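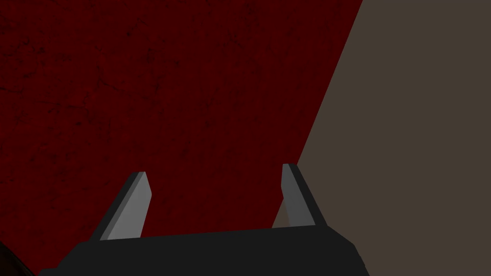
Dark red surface with faint crack-like lines, beside a plain grayish-brown plane. Computer rendering.

How to Write a Scholarly Book Review for a History Journal

11 April 2025
By Maja Bielecka, Reviews Desk, Amano Historical Quarterly

These instructions apply to all reviewers of books on history and public memory. First-time reviewers should read them in full before requesting a title.

1. Confirm the assignment

Reply to the invitation in writing and state any connection to the author, the press, or the research on which the book is based. Former students, coauthors, and members of the same department may not review one another's work. The desk will then send the book and a due date.

2. Read with the argument in view

Read the introduction and conclusion first, then the whole book in order. Write down the central claim in one sentence and note the page where the author states it most clearly. Mark the chapters that carry the most evidence. Pay attention to the notes. A study of a town's war monuments that relies on newspaper reports should be judged differently from one that draws on council minutes and family letters.

3. Prepare the heading

Give the title, author, place of publication, press, year, and page count, in that order. Count numbered pages only. A book with front matter in Roman numerals and a last numbered page of 507 is entered as "507 pp."

4. Draft the review

Open with the question the book sets out to answer. Summarize the argument in no more than 160 words. Chapter-by-chapter summaries are not accepted. The main part of the review should assess the sources, the method, and the book's place among earlier studies. Reviewers of regional histories, such as recent work on the Boria valley, should explain local terms at first use.

Quotations must be exact and followed by a page number in parentheses. No single quotation may exceed 50 words.

5. State a judgment

Say plainly what the book achieves and where it falls short. Factual errors should be listed only when they affect the argument. Minor misprints may be sent to the desk in a separate note. Close by naming the readers who will find the book useful.

6. Submit

Send the review as a text document through the Satatell portal. Edited copy is returned within 40 days, and reviewers have one opportunity to correct it. Reviews for the autumn issue must be received before the end of September.

Related items
Requesting a Review Copy
Citing Archival Sources: A Short Guide
Writing a Review Essay on Two or More Books
The Zikenel Prize for Local History: Rules for Entry

Contact the Reviews Desk | © 2025 Amano Historical Quarterly | Back to top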